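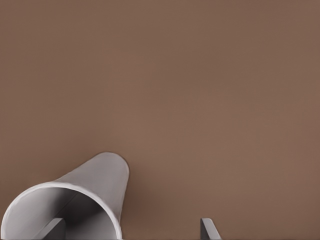 Cuautle Black Beans, 5 lb sack

Item 613
In stock at Ekville. Usually out the door by the next morning.

These are dried black beans. They come in a cloth sack with a drawstring, and they taste like beans that were picked last season instead of during some earlier administration. If you have only bought the kind from the bottom shelf of the supermarket, you may be surprised to learn that a bean can cook evenly. We were, and we sell them.

Cuautle is the small, shiny, nearly blue-black one. The skin holds together, the inside goes creamy, and the broth comes out dark enough to ruin a white shirt at some distance. People buy them for soup and then end up standing at the stove drinking the broth out of a mug, which we consider a legitimate serving suggestion.

How to cook them

Pick through them first. The sorting machine is good, but it has let a pebble past before and will again, and your dentist does not need the business.

Soak them overnight or don't. We have been dragged into this argument at more than one wedding and would like to stay out of it. Soaked beans take around 90 minutes at a bare simmer. Unsoaked ones take longer, and how much longer depends on your stove, your water and your mood. Start tasting early and keep going until five beans in a row are soft. One soft bean proves nothing.

Salt at the beginning. Your grandmother said it makes them tough. Your grandmother was right about many other things.

Add half an onion and a spoonful of fat, and leave the lid slightly open. Keep the water a couple of inches above the beans and top it up from the kettle. Anything sour, such as tomatoes, lime or vinegar, waits until they are tender. Add it early and you can have the same pot on for dinner tomorrow.

A word about pots

Use whichever pot you own. We get letters about clay, and we enjoy them, but a plain pot with a heavy bottom does the job and can be dropped in the sink without a period of mourning. Make sure it's bigger than you think you need. Beans swell, and they do it after you have left the kitchen. 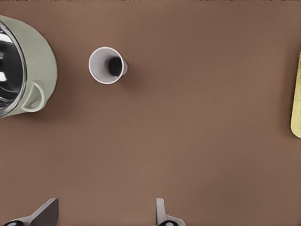
Sage green outside, shiny steel inside.

Which bean is which

We carry three. Cuautle is the soup bean. Bavness is large, white and mild, good cold with oil and too much garlic. Famanon is the speckled red one, which loses its speckles in the pot and leaves first-time buyers feeling cheated. It makes the best chili of the lot, so grieve and move on.

Details

Weight: 5 lb
Ingredients: black beans
Packed in: drawstring cloth sack with paper liner
Lot on sale now: 164
Keeps: two years in a cool cupboard, though they're nicest in the first
Ships from: Ekville

The liner is paper, so move the beans to a jar if your pantry has moths. If you're not sure whether your pantry has moths, it has moths.

Shipping and returns

Beans are heavy and the shipping price reflects that. Two sacks travel in the same box for the same charge as one, and we mention this purely as a public service. We don't ship in padded envelopes anymore. The carrier's floor was very clean afterward, but there were words.

Unopened sacks can come back within a month. Opened ones can't, unless something is wrong with them, in which case write to us with the lot number from the tag and we'll replace the sack or refund it. "My kids won't eat them" has been tried.

New crop arrives in August. If this page says sold out in July, that's why, and refreshing it won't make the plants hurry. Leave your email in the box and we'll write once, when they're in.

Also bought with this: Bavness White Beans, Famanon Red Beans, spare cloth sack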